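Call for Participants: Poulain Fellowship in Health Policy and Systems Research

Posted January 14, 2021

The Sterketti Institute for Health Policy invites applications for the Poulain Fellowship, a part-time program for early-career researchers and health service staff who study how primary care is organized, paid for and delivered. The fellowship begins in April and is held at the Institute's offices in Bustadton, with remote attendance permitted for all seminars.

Fellows will join the Rullberg study, which examines access to primary care in rural districts. The study draws on interviews with clinic managers, community health workers and district officials, together with a household survey of over 3,000 respondents. Each fellow will be assigned to one of the study's working groups and will prepare a paper suitable for submission to a peer-reviewed journal.

Who may apply

Applicants must hold a master's degree in public health, health economics, sociology, nursing or a related field, or have equivalent experience in a ministry, district health office or nonprofit organization. Applicants who completed a doctorate within the past five years are also eligible. Good written English is required. Prior publication is not.

Terms

The fellowship runs for nine months and requires two days of work per week. Fellows receive a monthly stipend of $600 and a single payment of $400 toward books, software or data access. Fellows who attend in person may request a desk at the Bustadton office. Employers of successful applicants will be asked to confirm in writing that the necessary time will be released.

How to apply

Applications should include a current résumé, the names of two referees, and a statement of no more than 600 words describing a research question in primary care financing, workforce or governance. Statements over the limit will be returned unread.

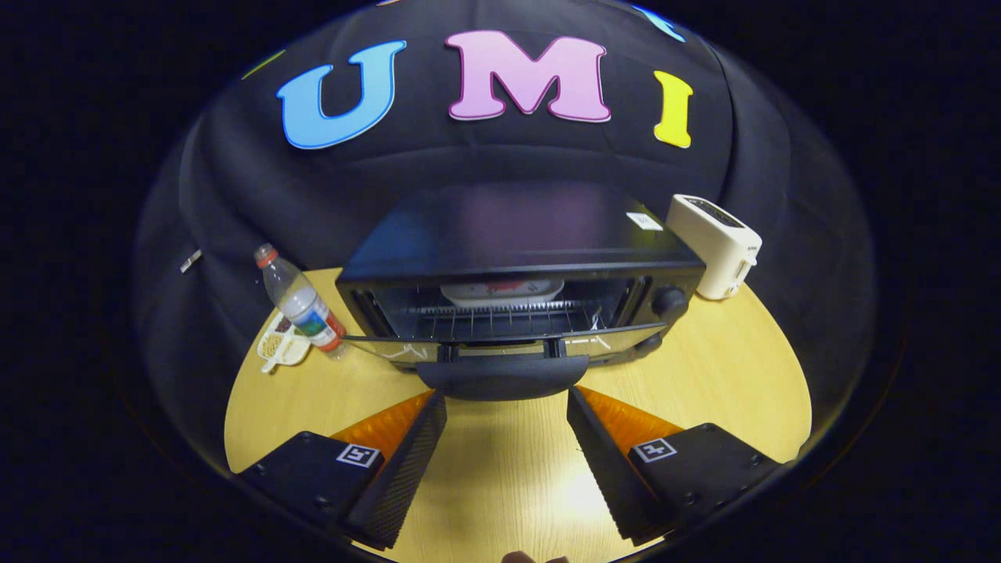

Toaster oven on the round table, with the letters UMI behind.

Shortlisted applicants will be invited to a video interview of 30 minutes with Dr. Rhun Meredith, Director of Research, and Cirilo Bañuelos, Fellowship Coordinator. Referees will be contacted only after the interview stage.

Questions about eligibility should be addressed to the Fellowship Coordinator. The Institute welcomes applications from all qualified persons and will make reasonable accommodations for applicants with disabilities on request.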